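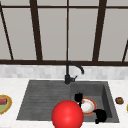 The animators at Tredness had given the bronze king a pet otter.

"Kids like an otter," said the producer, sliding the drawing across the table.

The curator of the Destville Museum looked at it for a while. The king had been dug out of a beet field in 27 pieces, and she had spent nine years of her life on his left ear. Now he had a sidekick called Pip.

"They had no otters," she said. "The nearest river was 200 miles off."

"Right, but he time-travels."

"The otter does?"

"They both do. It's the otter's boat."

She turned the page. The Niltcombe tomb, item 3117 in her own catalog, had been fitted with a trapdoor and a lava pit. The high priestess did karate. In the margin someone had written "funnier skull?"

"And what would you want from me?" she asked.

"Your name in the credits. Historical adviser."

She thought about the roof over the east gallery, which had been leaking since March, and about the check, which was in an envelope by his elbow and looked thick for an envelope.

"The ear is wrong," she said at last. "It should be pierced twice."

The producer wrote that down. By August the otter had two earrings.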